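Netell writes and tests recipes for packaged food labels, appliance booklets and grocery websites. The work is done in one test kitchen in Hakumville by a staff of five. Ashwin Thevar runs the kitchen. Meenakshi Pai edits the copy and keeps the style sheet.

Clients send a draft recipe, a product, or a short note on what the dish should be. We return a tested method, an ingredient list in US cup and metric measures, a yield, and a storage line. Photography and nutrition panels are handled by outside suppliers chosen by the client.
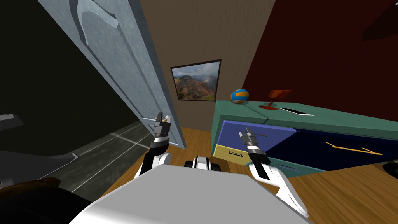

**Do you test on gas or electric stoves?**

Each stovetop recipe is cooked on both, and where the times differ by more than 2 minutes the printed method gives both times.

## How a recipe is tested

The first cook follows the draft exactly as written, including any steps that look wrong. Weights are recorded before and after trimming. Oven temperature is read from a probe on the center rack, and the dial setting is noted next to it. Pan sizes are measured across the base.

The second cook uses the corrected draft and is done by a person who has not read the first set of notes. If that cook has to ask a question, the step is rewritten and cooked again. Most soups and braises pass on the second round. Custards, flatbreads and anything fried usually need a third. 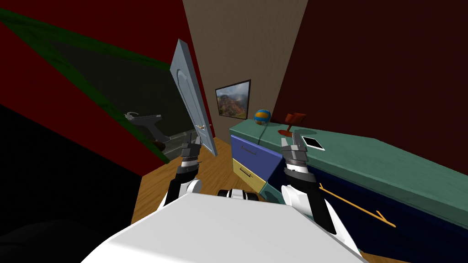 Doneness is written as a sign first and a time second: "until the onions are soft and clear, 8 minutes." Times alone are used only for pressure cooking, resting and chilling. Salt is given by weight as well as by spoon, as a teaspoon of coarse salt can weigh much less than a teaspoon of fine salt. "To taste" is allowed at the end of a method and nowhere else.

Rice, dried beans and lentils are tested with at least two store brands. Stock is tested in the low-sodium form unless the client sells another kind.

## Product lines

**Cirillo** is our set of base recipes for sauces, broths and doughs. It holds 70 entries. Clients may license an entry and change the seasoning, but the ratio of flour, fat and liquid stays as tested. Changes to the ratio are treated as a new recipe and go back through both cooks.

**Nondano** is the short-form format for package backs. A Nondano recipe has no more than 36 words in each step and uses one pot or one pan. Ingredients appear in order of use. Water is listed when the amount matters.

Both lines are reviewed every April. Entries are withdrawn if a main ingredient is no longer sold in the listed package size.

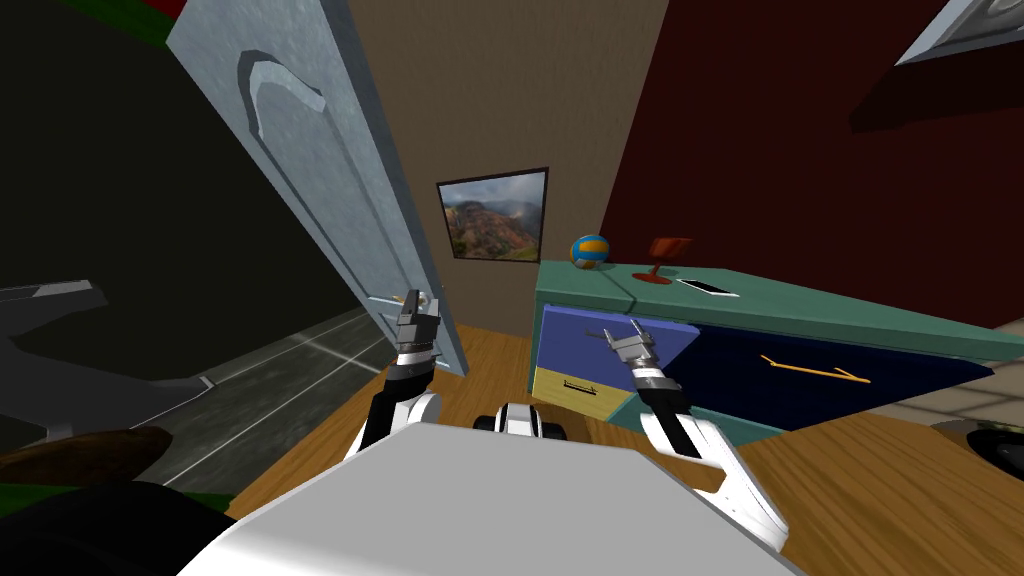 ## Working with us

Send the draft as plain text, with the product's net weight and the size of the serving you plan to state. Perishable samples should arrive chilled, with the packing date marked on the outer box. Please send enough for three full cooks.

Tested recipes are delivered with the kitchen notes attached. The notes list every weight, time and temperature recorded, along with the size and material of each pan. Clients may keep the notes but may not print them.

We do not test home canning methods or infant food.

Page last revised August 22, 2024.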